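Coleo puts two grippers through simulated handling test

2023-08-27

Print this article | E-mail this article

Automation firm Coleo has begun comparing two gripper designs in simulation before it orders hardware for its Lambert site, the company said.

The work uses a virtual two-armed robot, with each design run through the same set of pick-and-hold tasks. Coleo plans 2000 attempts per gripper, all under a controller supplied by Nundik. Camera views from the wrists are recorded along with finger position and motor load.

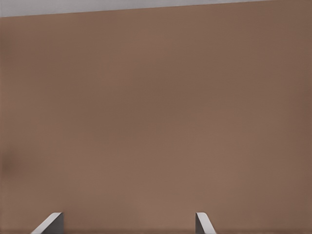

Gwion Trevor, who leads the project, said the wrist views were the main reason for starting in software. A camera mounted close to the fingers sees very little of the table, he said, and the team wanted to know how much the controller could do with that before paying for a second camera on each arm.

The handling task centers on a metal cylinder. Trevor said a smooth tube is a harder test than a box – the fingers have little flat surface to press against, and a small error in angle can make the part turn in the grip. 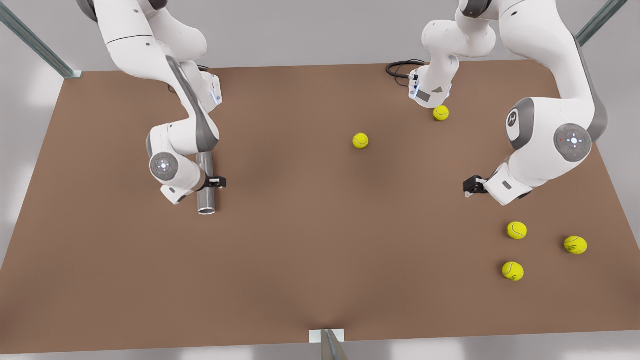
The simulated robot grips a metal cylinder with its right arm. Tennis balls lie on the table.

Coleo ran an earlier round in February with a single arm and a different controller. That round ended after 2439 attempts, and the results were set aside when the table height was changed.

For the new comparison, a grip is scored on three points: whether the part is picked up, whether it stays in place while the arm moves, and how far it has tilted by the end of the move.

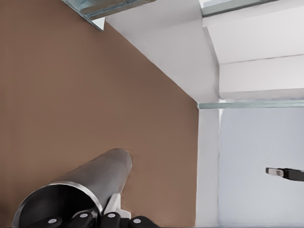
The cylinder in the gripper, with its open end toward the fingers.

Tilt has taken up most of the team's time so far. "We can live with a lean if it is the same lean every time," Trevor said. "What we can't plan for is a part that sits differently on each run."
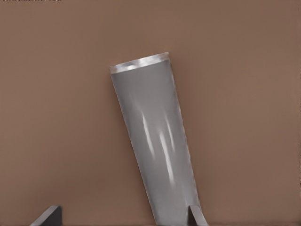 Zustero, which will install the arms at Lambert, is to receive the scores for both designs along with the camera recordings. The choice of gripper will be made after that – Coleo has not said when it expects to place an order.

Print this article | E-mail this article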